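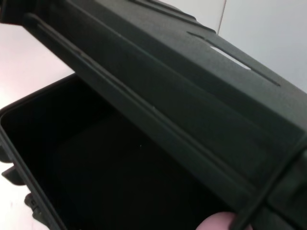 About Grurel

Grurel is a small teaching workshop in Drandeck where people show robots how to do ordinary jobs by hand. We started with 2 benches and a kettle, and we still get a bit giddy when a new task goes on the rota!

Our favourite just now is the hard plastic case. Opening one and shutting it again sounds dull until you try it through a gripper – the lid swings, the corners slide, and you suddenly notice how much your own fingers do for you.
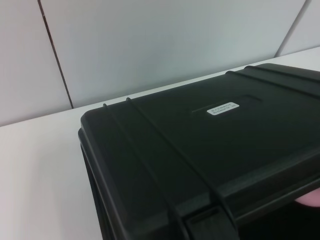 Gripper up against the front of the case.

How we teach

A teacher holds the gripper and does the job at an easy pace, or steers the arm from the desk next door with the Bach handset (everyone has a preference, and we argue about it over lunch). Each go is saved from start to finish. Last July we saved 987 of them, wobbly ones included.
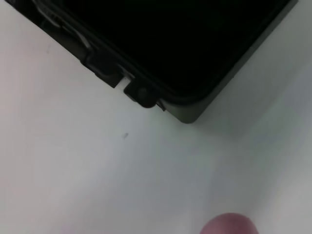
Open case, with two latches along the edge.

New teachers spend 3 mornings with us before their first proper session. You don't need a technical background. Patience helps, and so does being happy to do the same thing again with the case turned a little.

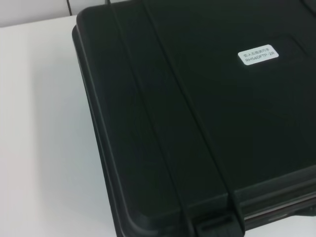 Once a task has enough goes behind it, it moves to our sister room, Gretiditz, where the robot tries it alone and we all crowd round to watch. Visitors are very welcome on Wednesday afternoons. Ring the bell at the side door and come up.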